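Next Year's Touring Car Calendar, and Why I'm Not Buying the Extra Rounds

Sep 28, 2022

The Belmonte Touring Series put out its plans for next season last week, and the club forums have been throwing a party ever since. More rounds, a new circuit, live timing at every track, a bigger purse. I read the announcement twice, then got out my notes from the last few years, and now I'm in a bad mood.

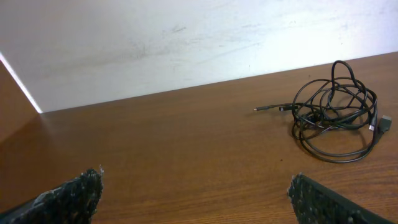
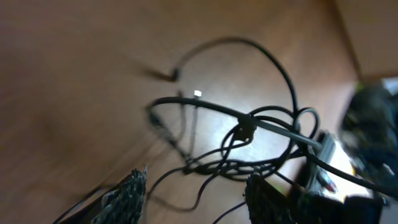
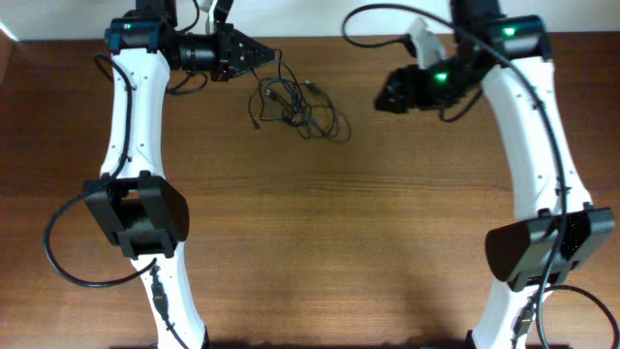
What they're promising

Eight rounds, up from six. The two additions are a return to Underton, which hasn't hosted the series since the pit building was condemned, and a night race to close the season in December. The entry list is supposed to hold at 31 cars. There's a new title sponsor, Clarex, and a control tire from Vemus that every team has to run from the first round.

I like Underton. I'd better say that up front, because I'm about to be rude about it. The run down from the back straight into the double left is the best piece of road this series ever raced on, and I once stood on the bank there for a whole day in the rain and would do it again. But I've now heard "we're going back to Underton" in three different off-seasons. The first time, the resurfacing wasn't finished. The second time, the noise permit fell through. The third time they just quit mentioning it and hoped we'd forget.

This year's release says the circuit is "on track to meet all requirements." Read that again slowly. It doesn't meet them now. I called the circuit office to ask which requirements were still open and got a recorded message about a swap meet.

The grid number

31 cars would be great. We had 31 on the entry list at the opener this season too. I was there, and I counted the cars that took the green flag, and there were 22. By the fourth round it was down to 19, and two of those were the same team splitting its budget between a good car and a car that existed to be lapped.

An entry list is a list of people who filled in a form. The series knows this as well as I do. Every year the press release uses the form number and the results page uses the other one, and anybody who puts the two side by side gets called negative.

So now add two more rounds to that. The mid-pack teams I talk to are already skipping one event a year to save the engine. They aren't going to find money for eight. What I expect is the same number of total starts spread thinner, and a championship where showing up is worth more than being quick. Maybe I'm wrong. I said the same thing when they went from five rounds to six, and the grids at the end of that season were smaller than the year before, but sure, maybe.

Tires

The tire deal is where I get properly suspicious. The pitch is that a single supplier will cut costs. The Vemus slick is listed at $337 a corner. The tire most of the privateers run now can be had for $300 if you buy by the set and don't mind driving to pick it up.

The argument is that the new one lasts longer, so you buy fewer. Could be true! I'd love to see a long run on an abrasive track in July to back that up. What we've been given so far is one test, on a cool morning, on the smoothest surface on the calendar, with lap times for the first stint only. If the drop-off after that was good, I think they'd have printed it.

And there's no limit on sets. That part amazes me. A control tire without a cap on how many you can use saves money for exactly the teams who didn't need to save it. The front-runners will bolt on new rubber every session like they always have, and everyone else will pay more per tire to chase them.

The night race

I want to like this one too. Night racing looks fantastic, the brakes glow, the kids go nuts. But it's in December, at a circuit with lights over the pit lane and the last corner and nothing else. The plan is portable towers. I've been to a race run under portable towers. Drivers were coming out of a bright patch into a black one four times a lap, and the marshals couldn't read the numbers on the doors, so the scoring took about 2 hours to sort out and the podium was held in front of a closed snack bar.

It'll also be cold. A hard-compound tire that nobody has run in low temperatures, on a half-lit track, in the round that decides the title. Somebody signed off on that.

What would change my mind

Not much is needed, really. A signed contract with Underton, with the date on it. A cap on tire sets, even a generous one. Second-stint times from the tire test. A rule that drops each driver's worst two results, so a small team can miss a couple of weekends without throwing away the year. And publish the number of starters next to the number of entries, every round, in the same size type.

I'll still buy the season pass. I do it every year and I complain every year, and my spot on the bank at turn six is better than any seat in the grandstand. But I've left the Underton weekend blank on the kitchen calendar, and I'm not booking a motel until I see cars being unloaded.

Comments are open. If you were at the tire test and stayed for the afternoon, I'd really like to hear what the times looked like, and I'll leave your name out of it.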